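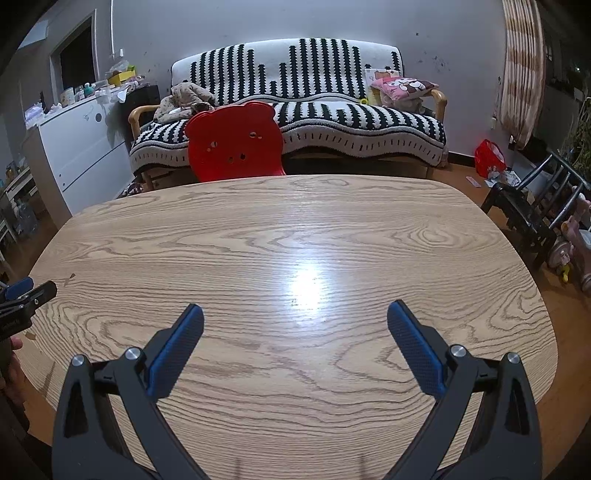
Table with a light oak grain and a rounded top.

Dallesar Residents' Hall
Frequently Asked Questions: Booking and Use of Rooms

Who may book a room?
Any adult resident of Dallesar may apply. Groups based in Orkton or Ternton may also apply, but local bookings are given priority until 10 days before the date requested.

How do I make a booking?
Complete the booking form and return it to Jocelyn Javier at the front office. A booking is confirmed only when you receive a written reply with a reference number.

What does it cost?
The Cabrera Room is $11 per hour. The Main Hall is priced by the half day - please ask the office for the current rate. Rates are reviewed each April.

Is a deposit required?
A deposit is required for the Main Hall only. It is returned after the room has been inspected.

May we bring food and drink?
Yes. Hot dishes must be placed on mats, and spills should be wiped up promptly with a soft cloth. Please do not use bleach or scouring pads on any furniture.

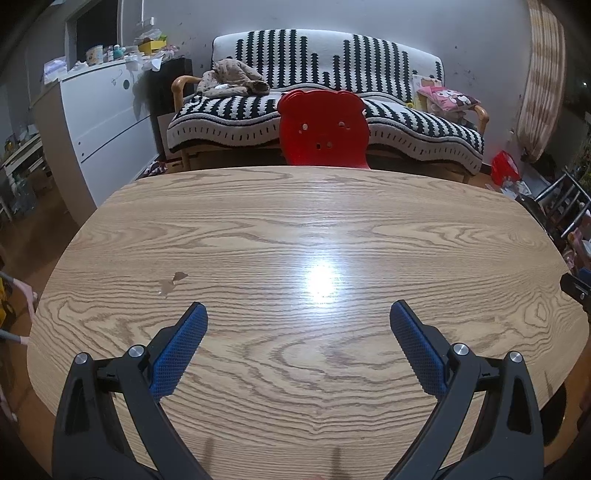

Oval table with a small water spill on the top.

What happens if furniture is damaged?
Report the damage to the office before you leave. Minor marks are not charged. Repairs to a split or burned surface are billed at cost to the person who signed the form.

Can I cancel?
Cancellations must be made in writing. Fees are refunded in full if notice is received at least 10 days ahead.

Whom should I contact about a complaint?
Write to Gerardo Macaraeg, Hall Manager, quoting your reference number.

Last updated December 23, 2021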